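Août, 6 h du matin. Pas dormi, la chaleur, et puis Marichka qui m'écrit à minuit qu'elle quitte Rernness ! Après 4 ans ! Elle veut apprendre la poterie (oui, la poterie) et Dirk trouve ça génial, évidemment. Moi j'ai fait du thé et j'ai cogité.
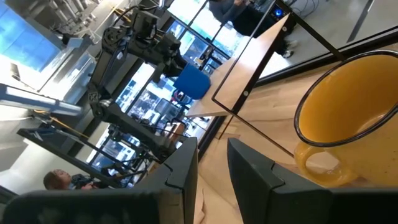
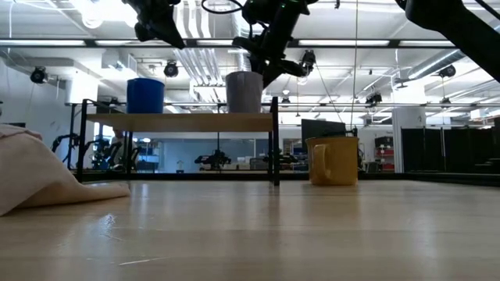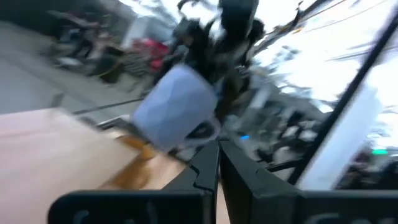
Le stage coûte 515 euros, logement compris, et elle part avec 2 valises, c'est tout. Je suis contente pour elle, mais un peu jalouse aussi, faut le dire. Bon, je file, j'ai promis d'arroser les tomates.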